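Educação e comunidade | Relatórios aos financiadores

Relatório intercalar à Fundação Hyvönen
Programa Drandance — dança na educação pré-escolar

O presente relatório descreve a execução do programa desde a assinatura do acordo de financiamento e identifica as alterações que submetemos à apreciação da Fundação.

As sessões decorrem em 2 jardins de infância de Kaltberg, num total de 40 crianças inscritas. Cada grupo cumpre um ciclo de 10 sessões, orientado por um bailarino da companhia e acompanhado pela educadora da sala. O primeiro ciclo ficou concluído em março. O segundo iniciou-se em abril, com uma semana de atraso em relação ao calendário aprovado, por indisponibilidade do ginásio de um dos estabelecimentos.

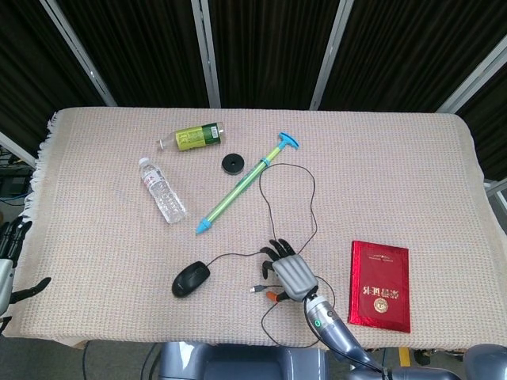 A formação das educadoras foi reorganizada. Estava prevista uma única jornada intensiva, que se revelou incompatível com os horários escolares, e optou-se por encontros ao fim da tarde, às 17h30. A assiduidade foi satisfatória. As participantes solicitaram material escrito de apoio — em particular sobre ritmo e ocupação do espaço — cuja redação se encontra em curso.

No plano financeiro, a rubrica de transportes apresenta um desvio desfavorável, compensado pela poupança no aluguer de equipamento de som. Não se pede reforço de verba. Solicita-se, contudo, autorização para transferir o saldo dessa poupança para a impressão do material de apoio.

A visita da companhia parceira de Borkedcombe mantém-se prevista para junho, com uma aula aberta às famílias. O relatório final, acompanhado dos mapas de despesa, será entregue em setembro.

Última atualização: maio

Contactos | © Associação Drandance. Todos os direitos reservados. | Voltar ao topo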